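The Drawer Problem

By Lai-ching Pan

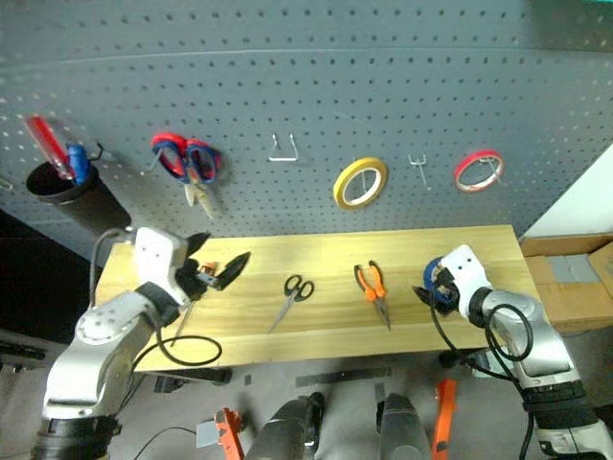
In November my mother-in-law asked me for a tape measure, and I told her with great confidence that it was in the kitchen drawer. She came back 20 minutes later with a bicycle light, a bag of rubber feet for a chair we gave away and a look I have come to know well. The tape measure was in my coat.

I bring this up because several of you wrote in after the last newsletter to ask what I meant by "the drawer problem," which I had mentioned in passing, in the item on gutters, as though it were a known condition. It ought to be. Every home I have ever been inside has one drawer that is for nothing in particular and therefore holds everything. Ours is the second one down, left of the stove. It opens four inches and stops, and then you have to slide your hand in flat and push down whatever is standing up in there. Usually it is the potato masher, which does not even live in that drawer.

My position for years was that the drawer worked. I knew what was in it, in the way you know what is in a river. If I needed a battery I could stir until a battery came up. Whether the battery had anything left to give was between me and the flashlight.

What changed my mind was moving my father out of his house on Plamia Street. He was a tidy man on the surface. His shirts hung by color. He also had nine junk drawers, two of them in the same desk, and a cookie tin in the hall closet that I would call a tenth if the lid had come off more easily. I spent a long weekend going through them with a roll of trash bags. There were keys to cars he had sold before I could drive. There was a warranty card for a Nemano toaster, filled out in full in his best handwriting and never mailed. There were 65 pens, which I know because I tried every one of them on the back of an envelope, being my father's daughter, and I kept the ones that wrote. They are now in my drawer.

So I came home resolved. I did what people do when they are resolved, and bought dividers. The dividers were bamboo and they spring out to fit, and they cost more than anything I have ever put between them. For one evening the drawer looked like a catalog. Tape had a place, string had a place, and the little brass thing that fell off something in the bathroom had a place, although I still don't know what it fell off. By the weekend a takeout menu had been laid across the top of all of it like a tarp, and things were being put on the menu.

Tolera Fikre, who ran the fix-it evening at the Endale branch library last fall, was no comfort when I told him this. He thinks drawers are the whole trouble. You can't see into a shut drawer, he told me, so you put things in it to stop looking at them, and then you're surprised that you can't find them. At his place everything he reaches for in a normal week is out where he can see it, on a wall or a shelf or, in the case of his reading glasses, on his head. I asked what happens when guests come over. He said they find the scissors.

I went home annoyed and tried it anyway, in a small way. I took the things I hunt for most and put them on the shelf by the back door, in plain sight: tape measure, scissors, the good flashlight, stamps. My husband said it looked like we were about to leave town in a hurry. He has also found the scissors every single time since, and I have pointed this out to him perhaps more than I needed to.

The rest I sorted over a few nights in front of the television, and I can pass along what I learned, for what it's worth.

Empty the thing completely. If you "just go through it" you will pick up each item, feel a flicker of loyalty and put it back. Tip it out on a towel and you'll be ashamed enough to get somewhere.

Any key that fits no lock you own can go. I kept one. It is a nice-looking key.

Twist ties breed. Keep a few and don't look back.

Instruction booklets are almost all online now, including the one for our Plindalar slow cooker, which I had saved in four languages, three of which I can't read and one of which I hadn't.

Soy sauce packets belong in the fridge or in the trash, and you know which one it's going to be.

Give yourself permission to have the drawer. I mean this. I tried for a while to get rid of it outright, and all that happened was that the top of the microwave became the drawer, and then the windowsill did. A house makes this stuff the way a dog makes hair. Ours is back to opening all the way, or was on Sunday, and the potato masher has been spoken to.

If you have a drawer story, send it in. I have room for a few of the shorter ones next time, alongside the piece on storm windows that I promised and then couldn't write because I had lost my notes. They'll be in a drawer, I expect, though I've looked in the obvious one.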